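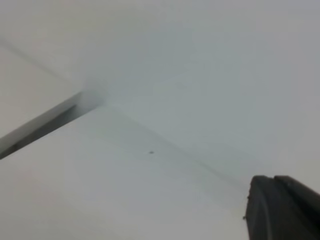 The view from the wrist camera: gripper finger on the right, one dark speck on the white surface.

I've been building a robot arm in the shared workshop at Widthorpe since June, and I have an opinion I'd like to get off my chest. Home robot builders spend far too much on motors and far too little on boring surfaces. I include myself, and I have the receipts.

Look at what my arm gets to work with up close. Pale gray, paler gray, a soft seam running across, and a dot. I can find the seam because I know to look for one. Software has a much worse time of it. Half of that view melts into haze, and there's hardly anything in it for a program to hold on to, so when the arm asks itself how far it is from the surface, the answer is more or less a shrug.

Now, the usual advice on the forums is to buy a better camera. I got that advice plenty when I posted about the Zumow (that's what I call the arm, don't ask, it was late). People love telling you to buy things! And sure, a nicer lens would help some. But a nicer lens pointed at a blank white surface gives you a nicer picture of a blank white surface. My money's on the cheap fix, which is giving the thing something to see. Printed checks, masking tape with pencil marks, a place mat with an ugly pattern. I'd take the ugly place mat over a fancy sensor on any hobby build.

I know the other side of this. There's a fellow member at the workshop, building an arm he calls Sovport, who thinks that's cheating. His view is that a robot should deal with the world as it comes, and the world comes with white counters and shiny fridge doors. I get it. If I were selling these things, I'd agree with him. But I'm one person with a bench and 2 free evenings a week, and I want a machine that picks up a screw before I retire. At my current pace that's 2072.

And we change our homes for machines all the time. We buy the flat baking sheet that fits the oven. We tuck up the rug fringe before the vacuum eats it. My dishwasher decides how tall my glasses are, and I've never once felt like I was cheating at dishes.

The other thing I'd push on is dust. A wrist camera makes you face how filthy a workshop is — there are two little pale specks on the black finger alone, and I'd never have noticed them from my stool. At this distance a crumb is a landmark. I used to roll my eyes at the Illés kit manual, which has 12 pages on assembly and 16 on cleaning and lighting. I skipped straight to the assembly pages, obviously. I've gone back and read the rest, and whoever wrote it had clearly suffered.

So that's my pitch. Before you order the stronger servos, spend an evening looking through your robot's eyes at whatever you've bolted it next to. Tape is a few bucks a roll. I'm putting mine down in a grid tonight, and the Sovport guy can complain all he wants as long as he gives me back my good scissors.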